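Stirkanetti wants to fix shift swaps, one night nurse at a time

Villads Brøndum is eating lunch while we talk. Busy week. His scheduling startup, Stirkanetti, just closed a small round led by Brevholm, and he's been hiring since March.

"We had 30 customers and no sales team," he says. "Now we've got 87. Still no sales team."

The app lets hourly workers trade shifts by text, no manager in the middle. Hospitals mostly, a few hotels.

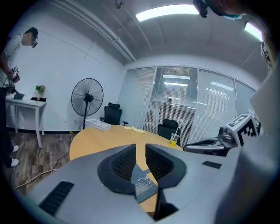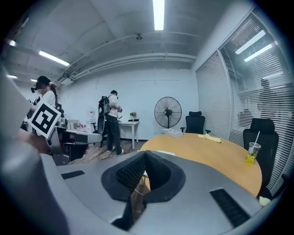
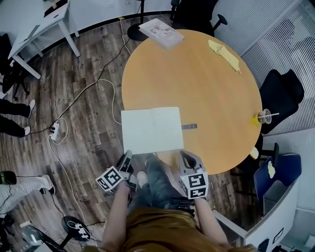 Payroll comes next. Brøndum calls it "the boring part that pays the bills," and wants it live at 200 sites. Too fast? "Probaly. Skarphéðinn thinks so." That's Skarphéðinn Frandsen, his cofounder, who I couldnt reach before deadline.

Any plans to sell? "Ask me after payroll."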